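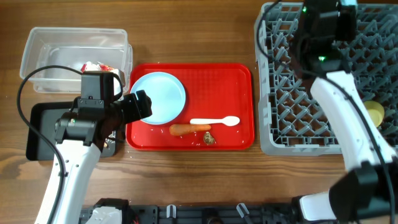
Weekend café person wanted, Flendden

Hello! I run Praro, a small café on the harbour side of Flendden, and I'm after someone cheerful to join us on Saturdays and Sundays from January. We've been open two winters now and it's got properly busy (the soup did it, I think).

You'd be taking orders, carrying plates, making teas and clearing tables. I can teach you the coffee machine, so don't worry if you've never touched one. Do tell me if you've worked a till before, though!

Shifts are eight till four, with lunch on us and a decent break to eat it in. Tips get shared out equally, kitchen included. The Fadport bus stops across the road, but the first one on a Sunday is a bit late, so have a think about how you'd get here. 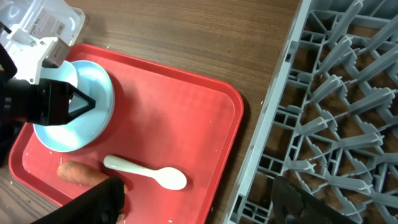 How to apply

Drop a note in at the counter or send me a few lines through the contact form. No CV needed, just tell me what you've been up to and which cake you'd order. I'm hoping to meet people before Christmas, and trial shifts are paid.

Posted December 2021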